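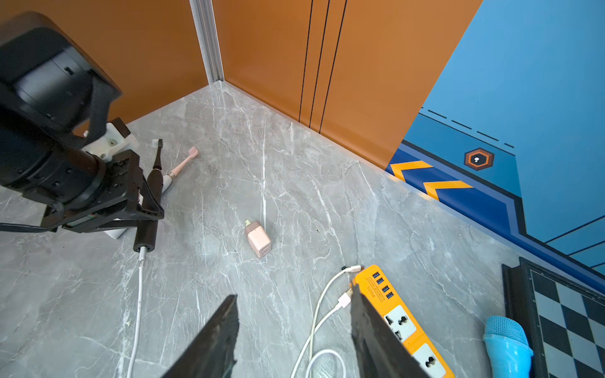

Ingrid Crenshaw picks up the phone on the second try, mid-sandwich. She runs support for the Drolten kit, the two-arm manipulation package Liretti started shipping in January, and she has 30 minutes before the next call.

First question, what do people get wrong? "Cables," she says. "Always cables. Everybody practices on blocks and then wants it to do a charger."

So that's what the desk set is for. Toothbrushes, a power strip, USB leads, small stuff from home. Thin white cord on a marble top is a hard one, she says, and loops are worse. "A toothbrush by itself, fine. Toothbrush with a cord coming off the bottom, now you've got a different job."

The arms come with parallel grippers and a wrist camera. Price is $714 a month on the lease, training is extra. Crenshaw doesn't love that. "I'd put the training in. I've said so."

Blair Guthrie leases 2 of the kits at Oyelaran, a small repair shop, and was less polite about the setup. Took him 50 minutes to get the first arm talking to the laptop. The manual has a page missing in the calibration chapter, and the PDF online is the old version. "Once it's up it's good. Grip is good. I'd just like the page."

Crenshaw knows about the page. New manual is "in layout."

Does he use the wrist view much? "All the time. More then the overhead one." Fingers block part of it, he says, so he moves the arm back a bit before he commits to a grab.

He looked at the Warkex system too. Cheaper, smaller reach, no phone support. He went with the phone support.

Crenshaw on what's next: softer finger pads, and a longer power lead, wich three customers asked for in the same week. No date on ether.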